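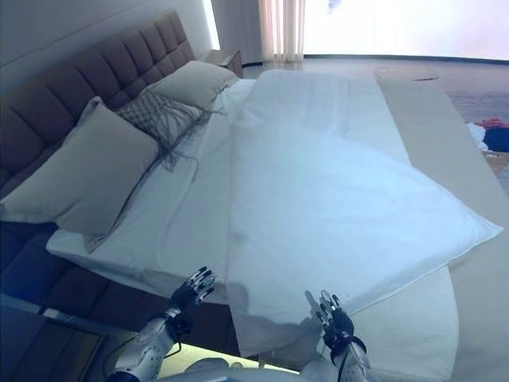 Guest rooms in Jondale to be registered before the summer season

Owners who let a room or a flat to visitors in Jondale will have to put their name on a public register from next August, the town council decided at its last meeting. Each address will receive a number, and this number must be shown in every advertisement, on paper or online. The rule is valid for the whole town, including the old quarter by the river and the hamlet of Albers.

The decision was expected for a long time. A first version was presented in 2021 but it was withdrawn after the owners complained that the fee was too high and that the form had 21 pages. The new form has six. It can be filled in at the town hall or sent by post, and the fee is now the same for a single room and for a complete house.

According to the council, 2740 beds are offered to visitors in the town during the high season, if hotels, guest houses and private lets are counted together. The hotels are already known to the town, which collects the visitor tax from them every month. With the private lets it is more difficult. Some owners pay regularly, others pay when they are reminded, and for a part of the addresses the town does not know who the owner is.

"We do not want to forbid anything to anyone," said Clotilde Jacquet, the councillor responsible for housing and tourism. "We want to know which flats are let by the night and which are let by the year. Today I cannot answer this question when a young family comes to my office and asks me why they find nothing."

The register will show the address, the number of beds and the months in which the place is open. The telephone number and the private address of the owner will be kept by the town hall and will not be public. This point was changed during the debate, after several owners wrote to the council that they did not wish to receive calls from strangers.

Not all were satisfied. Monique Lemaire has let two rooms in her house in Komier street since her children moved out, and she followed the debate from the public seats. She told us afterwards that she has nothing against a number on the door, but she finds it unfair that a person with two rooms must follow the same steps as a company with a whole building.

"I change the sheets myself, I make the breakfast myself, and now I must also make the papers myself," she said. "The big ones have an office for that."

A proposal to free the smallest lets from the fee was put to the vote and rejected by a narrow majority. Councillors who were against it said that many flats would then be declared as two rooms only. The council has promised to look at the question again after the first season, when the real figures will be available.

The town hall will also check some basic points of safety. A smoke alarm must be installed in every room where guests sleep, and the way out must be explained on a sheet near the door. Owners have to declare that this is done when they send the form. Visits will be made without appointment in the first year only if there is a complaint. An owner who does not register will first receive a letter, then a second letter, and after that a fine. The amount of the fine is still to be fixed.

The booking service Sasuvora, which is used by many owners in the region, has informed the council that it will add a field for the registration number to its pages. It will not remove addresses without a number by itself, but it will do so when the town asks for it in writing. The council had hoped for more, and Mrs Jacquet said that the talks with the company are going on.

For the visitors nothing changes at the moment. The visitor tax stays at the same level and bookings which are already made remain valid, also when the owner has not yet received the number.

Forms are available at the reception of the town hall and at the tourist office beside the bridge. An information evening for owners will be held in the school hall at 7 pm, and the date will be announced on the notice boards. Questions can be sent in advance.

Recent news
Bridge closed at night for repair of the lamps
Albers: new bus stop in front of the bakery
Swimming pool looks for lifeguards for August
Komier street residents ask for slower traffic
Library opens one hour earlier during the holidays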